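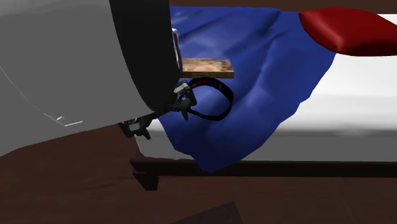
15/01/2025. The remote-control sessions for the Gistotlow bedroom task resumed this morning in simulation. Mirsad Stan operated the arm; I kept the log. The task requires the operator to guide the gripper to a black strap on the bed and take hold of it. 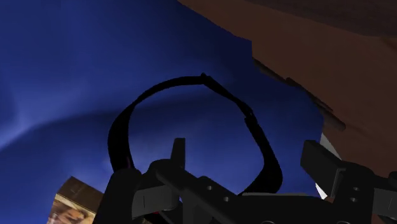

Gripper view, bedroom task.

We recorded 33 demonstrations against a target of 40. Three were set aside - the operator had paused too long before closing the fingers. Mr. Stan asked that the hand controller be made less sensitive, and I have forwarded his request to Brultbridge. The remaining runs are scheduled for tomorrow.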